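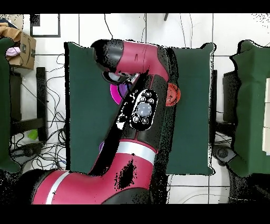 Open days at Carnbridge run on the promise of a free sausage, and I have never been too proud to follow one. The sausages were late, so at two o'clock I joined the tour of the tableware room, where Ivone Sampaio was talking about colour. White tiled floor, green tables, and dishes so bright I briefly felt underdressed. The orange-red bowl was sitting out on dark green padding, and I can report that against that particular green it looks like a traffic warning. I mean this kindly. I have lost grey bowls in my own kitchen for months.

The range is called Wakik and it's meant for camping, kids and people who have given up on china. Ivone spoke for some time about rims. I had no idea there was so much to say about rims, and by the end I held two firm opinions on them, both hers.

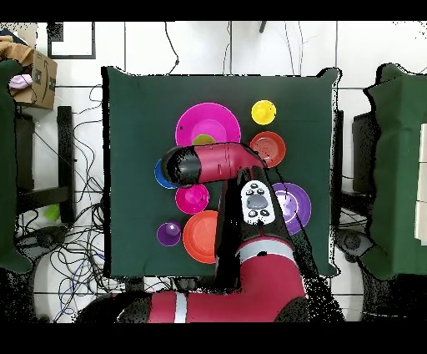
Photo: Arlindo Marinho / Carnbridge open day

The plates were my favourites. The big magenta one would take a proper serve of lasagne, while the little purple bowl would hold olives, or the pips of those olives, depending on how late you arrived. I liked the ridges in the orange-red plate too, though I'd want a decent brush for them. No two people on the tour agreed on which colour they'd take home. A man behind me wanted everything in blue and was told, very politely, that the shop opened after the talk.

Then on to stacking, a subject on which my cupboards have long held views. The cups taper, so the yellow ones sit one inside the other without any fuss. Bowls are a matter of buying the right sizes, and I bought six of the wrong one. 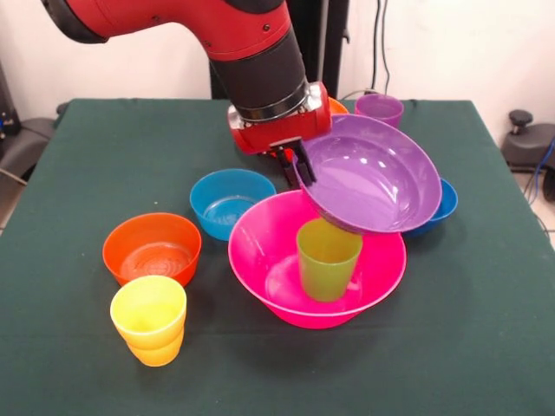 Anathi Joubert reckoned the cups were the better buy anyway, as hers had done two summers in a caravan and still came apart without a fight. Bowls she could take or leave. I went back for cups and found a queue, so I settled for a sausage, which had finally turned up, in white bread with far too much onion. Parking is on the grass behind the loading bay. Wear boots.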